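Home Projects Production Reports Archive Contact

Pleltar: feature film, progress report to the fund, October

Prepared by Karim Geagea, line producer, for Lama Khoury, production fund manager
Production company: Brovov

1. Status

Principal photography is complete. The picture edit is in its second full pass and the third milestone, delivery of a rough cut to the fund, has been met. The fourth milestone, picture lock, is forecast for three weeks after the date in the approved schedule. Final delivery is unchanged, with the delay absorbed in the gap between the sound premix and the final mix.

The production is within its approved budget overall. Two lines are over and are covered by savings elsewhere, as set out in section 5. No draw on the contingency is requested for this period. The completion guarantor has received the same schedule and cost figures as the fund.

2. Photography

The main unit shot the river sequences first, then moved to the boathouse and the town interiors. The order was reversed from the one in the original schedule after the water authority changed the dates on which it could hold the flow steady above the upper lock. The two lead actors had already finished their paddling training by that point, so the change had no effect on their preparation. It did require the boathouse set to be left standing for longer than planned, and the rental extension is one of the two overages.

The unit recorded 949 slates. Second unit material is included in that number, as are the camera tests that director Shadi Saab asked to keep in the main numbering. All camera originals were backed up to two sets of tape. One set is held by Brovov and the other by Ishida, the post-production facility.

Three scripted scenes were not shot. Two of them were short transitions in the training camp and were dropped in agreement with the writer. The third, the night arrival at the second portage, was lost to high water. It has been replaced by a reworked version of the following scene, which was shot on the same bank the next morning with the dialogue moved. The director and editor consider the replacement adequate. The script supervisor's list of the changes has been sent to the fund with the rough cut.

The crowd scenes for the finish of the race used 190 extras on the largest day. Costume had planned for a smaller number and covered the difference from stock held for the town scenes. Some of the same coats can therefore be seen in both sequences. The editor has been told which takes to avoid.

3. Editing

Craig Semple has been cutting since the second week of photography. The assembly was long, as expected, and the first full pass removed most of the material on the rivals' childhoods. What remains of it is a single scene before the titles and two short flashbacks in the second half.

The main editorial question has been the race itself. It was written as one continuous sequence but played slowly in the assembly, mainly where both boats are out of sight of each other and there is no means of telling who is ahead. The current version breaks the race into four parts and places the press tent scenes between them. The radio commentary, recorded as a guide track by an assistant, now carries the time gaps. A professional voice will replace it.

The second pass is complete through reel four. Reels five and six are in progress. The director has been in the cutting room every day except Monday, when the room is used for conforming and turnovers.

A small invited screening was held of the rough cut. Written comments were collected and passed to the fund without editing. The points raised most often were the length of the opening, difficulty in telling the two clubs apart in wide shots, and the final conversation on the pontoon, which several people wanted to be shorter. The first and third points have been dealt with in the second pass. The second is being handled in the grade and in visual effects.
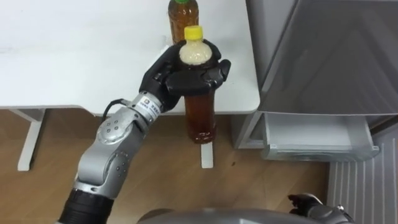
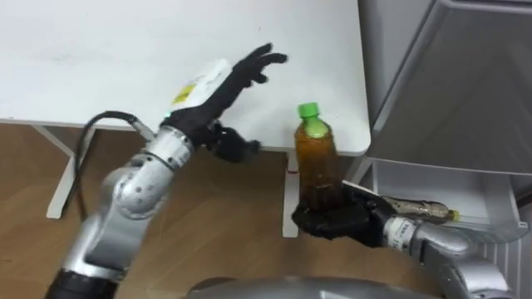 Will the later picture lock affect the film's festival submission?

The submission will go ahead with the second-pass cut, a temporary mix and an ungraded picture. The festival's rules allow work in progress, and the sales agent, Helasex, has confirmed that it is content for the film to be submitted in this form. If the film is selected, the finished version must be supplied by the festival's own deadline for screening materials. That deadline falls after final delivery to the fund, with a margin of nine days.

4. Visual effects, sound and music

4.1 Visual effects

The approved plan allowed for 70 effects shots. The current count is the same, although the content has changed. Shots added for the club colors have been offset by removals in the reworked portage scene, which no longer needs any night extension. Most of the work is cleanup: modern railings, a cell tower on the east bank, safety boats, and buoyancy aids worn under period jerseys. The most difficult group is the run through the weir, where the actors' faces are placed on the doubles. Tests for two of these shots have been approved. A third was returned to the vendor with notes on the tracking of the helmet line.

Ishida is managing the effects work along with the conform and grade. Turnovers are made by reel. Reels one to three have been turned over. The vendor has asked that no more changes be made to those reels, and the director has agreed with one exception, a trim of the crowd shot ahead of the start.

4.2 Sound

Dialogue editing has started on the locked portions. Production sound from the boats is better than had been forecast. The transmitters sealed inside the hulls worked on all but a few takes, and the additional dialogue recording budget has been reduced to match. Both lead actors are booked for one session each. A separate session for the coaches and officials will be held at the end of the same week.

Paddle and water effects were recorded on location over two mornings by a two-person team, using the period boats from the film and no crew on the bank. The recordings have been logged by boat, stroke rate and depth of water. This was not in the original plan. It was paid for from the saving on dialogue recording.

4.3 Music

Azlan Khoo has delivered demos for eleven cues. Eight have been accepted in principle. The director has asked for the race to have less music than the temporary track now suggests, and the composer is to supply versions of the two longest cues without percussion. The recording dates with the string players are held but not yet confirmed. They need to be confirmed before picture lock in order to keep the room, and there is a modest cancellation charge if they are moved after that.

One licensed song remains unresolved. The publishing side is agreed. The owner of the master recording has not replied to the last two requests. A re-recorded version is the fallback, and the composer has quoted for it.

5. Cost

The two lines over budget are set construction and rental (the boathouse extension) and unit transport. Transport was affected by the change of shooting order, which added one full move of the boats and trailers between bases. Savings have been made on additional dialogue recording, night-shoot payments and travel for cast. The net position is slightly under the approved total. A full cost report by account code is attached as a separate spreadsheet.

Insurance: one claim was made in the period, for a cracked hull on one of the hero boats. The boat was repaired by its builder and used for the rest of the shoot. The claim has been paid, less the deductible.

Hard drives and tape cost more than estimated, owing to the higher shooting ratio on the water days, when two cameras were run from the chase boat and a third from the bank. The excess is small and sits within the post-production allowance.

6. Risks

Effects delivery. The weir shots are the only group on the critical path. If the face work is not approved by the time reel five is graded, the fallback is an edit of the sequence that uses wider shots and helmets seen from behind. A version of this edit exists and runs slightly shorter.

Music clearance. See 4.3. A decision on the fallback will be made at picture lock.

Archive footage. The closing titles use period newsreel of the real river course. The transfer now in the cut is a low-resolution screener. The archive has located the original reels — they are mislabeled and had been listed under a different event — and is inspecting them for shrinkage before scanning.

Director's availability. Shadi Saab has a teaching commitment during the final mix. The mix has been arranged so that the reels needing the most attention fall before it. Remote review has been tested with the mix stage and is workable for the rest, though the director prefers to attend in person.

7. Outreach and publicity

The fund's agreement calls for a local engagement element. The open day at the boathouse set was attended by almost 2,000 people, more than the site plan had allowed for, and entry was moved to timed groups in the afternoon. Stills from photography have been selected and are with the two lead actors for approval under their contracts. The unit publicist's contract ended with the shoot. Publicity materials are now held by Helasex.

8. Actions requested from the fund

Approval of the rough cut as delivered against milestone three, and release of the related payment.

Agreement to the revised date for picture lock.

Confirmation of the wording and order of the fund's credit in the opening titles. The version in the current cut follows the contract, but the logo file supplied is an older one.

Comments on the second-pass cut, when received, within ten working days.

The next report will cover picture lock, the completed dialogue sessions and the state of the weir shots. Questions on cost should go to Karim Geagea, and questions on the cut to Craig Semple at the Brovov cutting room.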